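Wenidberg's carpet library opens its doors (and I've already borrowed the big machine)

If you live at the Wenidberg end of town you'll have walked past the old key-cutting shop a hundred times without looking in. Well, look in now, because Umance has taken it over and filled it with carpet cleaners. You can borrow them! I went along on opening morning meaning to stay for ten minutes and came out nearly two hours later with a machine the size of a small pony and a bag of attachments I didn't know the names of.

The idea is simple enough. Umance is the cleaning firm that does the stairwells and hallways for most of the flats on Harasym Road, and they had a lot of good kit sitting idle at weekends. Hiba Nimri, who started the firm and still does two stairwells herself every week, got fed up with neighbours asking if they could have a lend. So now there's a proper counter and a proper price list, and it's £13 a day for an upright carpet washer or £7 for one of the little hand-held ones for stairs and sofas. You leave a deposit, which you get back when the machine comes home with its tank emptied (she was quite firm about the tank).

Compare that with what I paid last spring. I had the lounge, the landing and one very sad rug done by a chap with a van, and it came to £63. He did a lovely job and I'd have him again, but I can't do that every time somebody drops a curry.

There was a good crowd in by half past ten, mostly people from the flats and a fair few with pushchairs. Nabil Saab was doing the demonstrations. He'd laid a square of cream carpet on the floor and was inviting people to ruin it, and they didn't need asking twice – tea, ketchup, a felt tip, and something green out of a toddler's beaker that I didn't like to ask about. 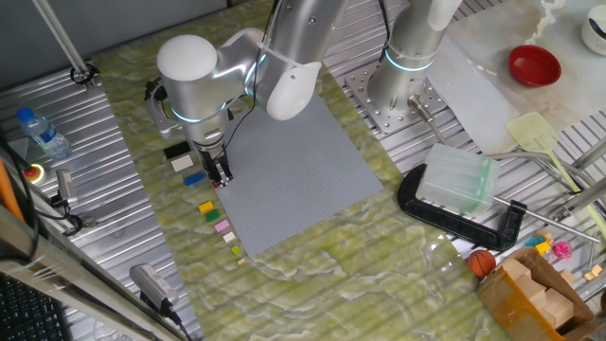 A robot arm with its gripper open at the corner of a grey LEGO baseplate.

His main advice was to slow down. Most of us, he reckons, shove a carpet washer about like we're late for a bus, and all that does is put water in and leave it there. You want one slow pass forward with the trigger held, then a slow pull back, then 3 more passes with no trigger at all to get the water out again. I had a go and he told me off for rushing on the second stroke. Fair.

The other thing he was keen on was using less shampoo. I've always gone by the "one for luck" method, and apparently that's why my landing went crunchy and then got dirty again within a fortnight. The soap stays in the pile and grabs every bit of muck off your socks. If you've got a crunchy carpet at home, Nabil says to go over it with plain warm water and nothing else, and to keep going until the water in the dirty tank stops frothing. Do test a corner behind the sofa first, and don't try any of this on wool without asking.

Wool is where Ferico comes in. They're the rug people up by the station, and they'll be taking in anything too old or too delicate for a machine. You drop it at the Umance counter, it goes up to Ferico in the van, and you get a text with a price before anyone lays a finger on it. I asked about my gran's rug, the one with the fringe, and Hiba turned over a corner of the photo on my phone – well, tried to, she was that keen to see the back of it – and said to bring it in so they could check the dyes. I'd been about to go at it with the hand-held, so I'm glad I opened my mouth.

Not everyone was convinced. A man behind me wanted to know what happens if the machine packs up halfway through and you've got a soaking wet bedroom. Hiba said there's a phone number on the handle, and if they can't talk you through it they'll swap it the same day. He took a leaflet, anyway.

Parking is the one grumble I've got. There's a loading bay outside but it's always got somebody in it, and an upright is no joke to carry as far as the car park. I ended up wheeling mine home along the pavement and got some very funny looks outside the bakery. Delivery is on the cards for people who can't manage the lifting, Hiba says, though she wouldn't give me a price yet.

They're open from eight in the morning, closing at six, and you can book by phone or just turn up and chance it. I'd ring first if you're after an upright, as they were going out of the door quickly while I was there. There's another of Nabil's demonstrations in July, this time on stair carpets and mattresses, and it's free to come along. Bring a stain if you've got one – cushion covers are fine, and car mats too.

My lounge took most of the afternoon, by the way. I emptied that dirty tank five times and I'm not going to tell you what colour it was. I've got the landing still to do before the machine goes back.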